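What the robotics club is really teaching

My kid's robotics club had an open afternoon in January and I went in with my arms folded. I have sat through a lot of "the future of work" talks in school gyms. The flyer said the students were "training robots for the home," and I wanted to see how much of that sentence would survive two hours on a plastic chair. 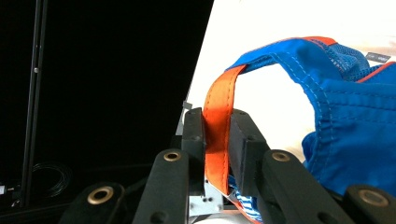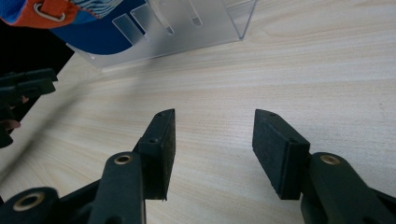
The blue and orange piece, strap held in the first shot, over by the stand in the second.

The project is called Dakum, after a character in a comic one of them draws. The plan goes like this. Students do small chores using grippers they hold in their hands, over and over, and the recordings get fed to a model that is supposed to learn the chore. There are 11 kids on it. Divina Tolentino runs the club and teaches physics the rest of the day, and she was patient with me, more than I'd earned by the third question.

My first question was why fabric. Blocks would be easier. Divina said blocks were what they did last year and everyone got bored, and that cloth was the honest test because it never sits the same way twice. Fine, I'll give her that. Trying to grab a strap with two flat fingers is harder than it looks. I had a turn and I was terrible at it.

My second question was what they have to show for it. They had 283 recordings as of that afternoon. Binta Obi, a junior who keeps the log, told me 40 of those were already marked as no good, mostly people fumbling or starting over. She didn't dress it up. She also said they don't know yet if 283 is a lot or nothing. I liked her for that. I would have liked the flyer to say it too.

Here's what bugs me. The club is entered in the Farnau regional in the spring, and the Farnau score sheet has a line for "real world impact" that's worth more than the line for testing. So you can guess what the kids' poster talks about. Helping seniors get dressed! Maybe someday. What I saw was teenagers picking up the same piece of cloth again and again and writing down how it went, and I don't see why that can't be the poster.

Also the money. The parts list came from Rernley, and the club is on its second order of finger pads. We parents got an email about a "modest supply fee" and I would like to see the receipts before anybody uses the word modest again.

My kid has now put in 6 weeks and is mostly interested in whether the left hand should move first. I asked what the robot had learned so far. "Nothing, we haven't trained it."

I signed the form for spring anyway. Will report back after Farnau.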